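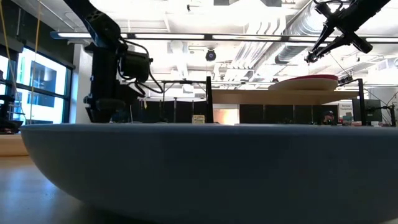
Supper is the one thing everyone in the village can still agree on, according to Dougal Rutherford, and he would like to see a good deal more of it eaten in company.

Home News Events Recipes Contact
Search this site Go
Posted in August by Loredana Russo

Skellska shared suppers return to Donberg for a second season

We are so pleased to say that the Skellska shared suppers will be back in Donberg hall this autumn, after a first season that was busier and noisier (and a great deal hungrier!) than any of us had dared to hope. Over the winter and spring we served 742 helpings of soup, stew and pudding, and we still get stopped in the street and asked for the barley broth.

The idea is as simple as ever. Doors open at half past five, food is on the tables by six, and people sit wherever there is a chair, next to somebody they know or somebody they don't. There will be 32 suppers this time, with two sittings on the busiest evenings so that families with small children can get home at a decent hour. The hall seats about 90, and booking is a help to the kitchen, though we have always managed to squeeze in a latecomer or two.

Calum Cowie will be cooking again, with Lachlan Innes on bread. "I had never made soup for more than my own family before last year," said Calum, "and now I can't seem to make a small pot of anything, so please do come and eat it."

Meals are pay-what-you-can, as before. Anyone with a glut of onions, leeks or cooking apples is warmly invited to bring them to the side door on supper afternoons, any time after two o'clock.

For bookings, or to ask about dietary needs, please speak to Loredana Russo at the hall.

Older posts Newer posts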